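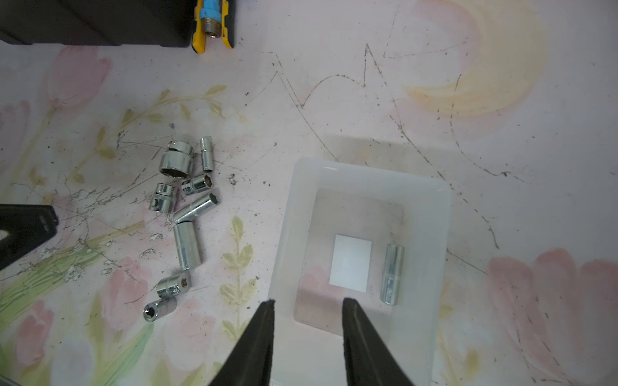

Zarna socket set, notes on contents and storage
Maintained by Petrică Sârbu. Last edited 4/12/24.

Contents
Chrome sockets, short and deep. Loose sockets are sorted into the translucent white bin first. Plain white cards go in the bin with them and get written on later. The full inventory list has 76 lines and covers all hand tools, sockets included.

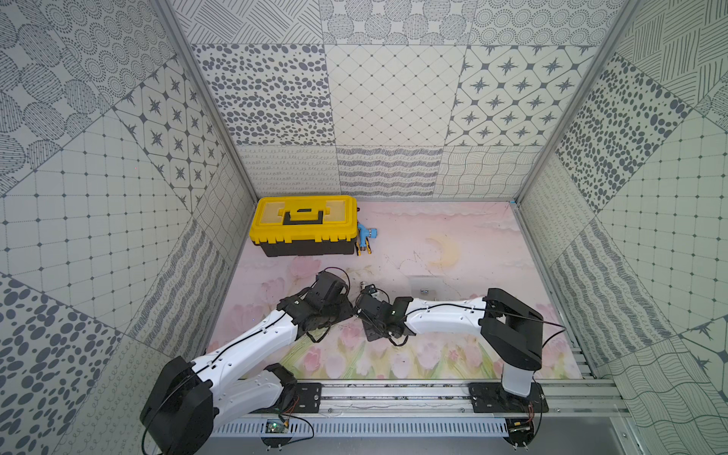 Storage
The toolbox is the one with the yellow lid and black handle. Sockets go back in by drive size, small ones first. Wipe out any old grease before putting them away.

Known gaps
Sizes for 13 entries have not been checked. Ingeborg Wieser will measure them in May.

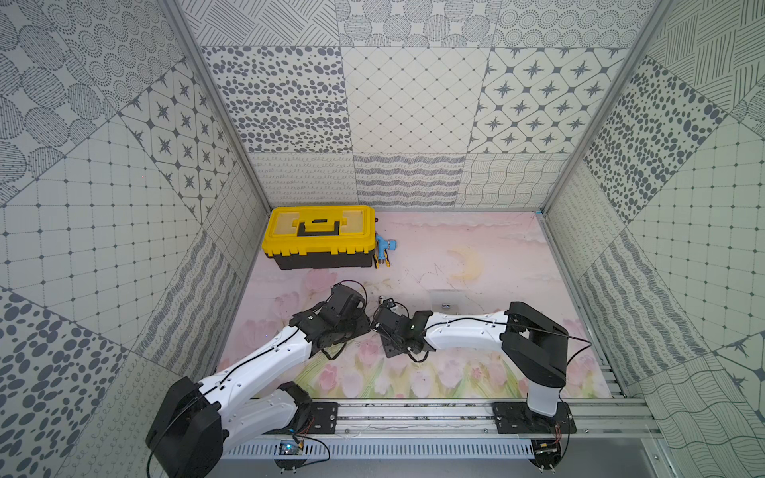 The toolbox stays at the back left of the pink mat between sorts. Send corrections to Petrică with the line number from the list.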